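**Clutton airport to Drummond with four suitcases: bus, train or cab?**

Posted by marlow_k, 18/04/2025

Hi all! My sister and I land at Clutton in August, fairly late in the evening, and we need to get over to our rental in Drummond. We'll have 4 big suitcases between us (long story, she's moving). The train looks cheap but there's a change at Jondinau and I can't tell if that station has an elevator. Is a cab going to cost us a fortune? And can you pay by card?

**Tane Brunton**

I do this trip a lot, so here's my two cents. Skip the train with that much luggage. There is an elevator at Jondinau but it's at the far end of the platform, it's tiny, and you only get a few minutes to make the connection. I've missed it with one bag!

Walk out of arrivals, turn left and get in the line for Sarden cabs. They do a flat fare of 39 to anywhere in Drummond, and you pay the same after dark. Ask for a wagon, otherwise they'll try to wedge your cases into a sedan and you'll end up with one on your lap. Cards are fine, but say so before you get in (a couple of the older drivers still want cash).

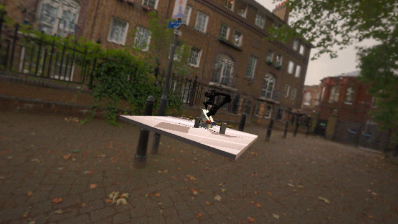

The other thing is where you get dropped off. A lot of the streets in the old part of Drummond are closed to cars at night, so the driver will stop at the barrier and you'll be rolling your bags the rest of the way. It's paved, like the street under that tabletop with the little robot arm on it, so suitcase wheels do OK, but give yourself an extra ten minutes. Message your host and ask which barrier is closest.

**pennyloafer**

bus 457 goes there too, every 30 minutes, stops by the market. no idea about luggage tho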